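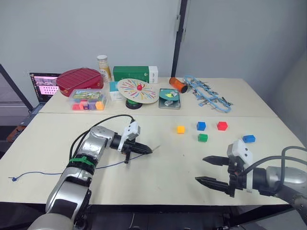 Speaker notes: Sorting and storing small parts on a shared table
Grumell branch session, afternoon stream

Slide 1. Title
Wait for the doors. State the scope: small loose items, shared tables, mixed containers. Furniture purchasing is out of scope and goes to the Bailly session at 3:30.

Slide 2. The surface
Two tables pushed together behave as two surfaces. Treat the join as a boundary. The panel nearer the user is for work in progress; the panel against the wall is for storage and reference. Small cubes placed on the join will tip if the heights differ. Check with a straightedge. At the Bailly site the difference was 2 mm, enough to catch the edge of a block being slid across.

Slide 3. Working set
Definition: the items out of their container at one time. Our limit is 6 small pieces per person. Beyond that, people start stacking to make room, and the stacks end up on the floor.
Colour is a poor sorting key when the set contains duplicates. If there are two blue pieces, the instruction "put the blue one away" is ambiguous. Use colour plus position, or colour plus a mark on the underside.
(Pause for questions here if the morning group ran long.)

Slide 4. Containers
Clear boxes for anything sorted by colour. The contents can be checked without lifting the lid. A picture card on the lid helps people who don't read the label, but it must match the contents. Grondix swapped the blocks between boxes in December and left the cards where they were — returns went to the wrong box for the rest of the month.
Glass jars: back row only, lid on, label facing out.
Cartons lying on their side: stand them up or remove them. A carton on its side takes more depth and hides its label.
Lunch boxes are not storage. They go to the kitchen shelf.

Slide 5. Laptops
Keep the whole base on the table. Overhang at the end of a row is the most frequent fault on our checklist. Move the row along before moving the laptop.

Slide 6. Cords and tags
Thin cords stay off the working panel where possible. Where one must cross, run it straight to the nearest edge. Tags go back on the item or in the tray.

Slide 7. Joltimex stock
Inventory is 3,000 pieces, issued in lots of 100. Count at issue and at return. Do not count during use.

Slide 8. Handout
Checklist is one page, double-sided. Spare copies at the back of the room. Ask for corrections in writing.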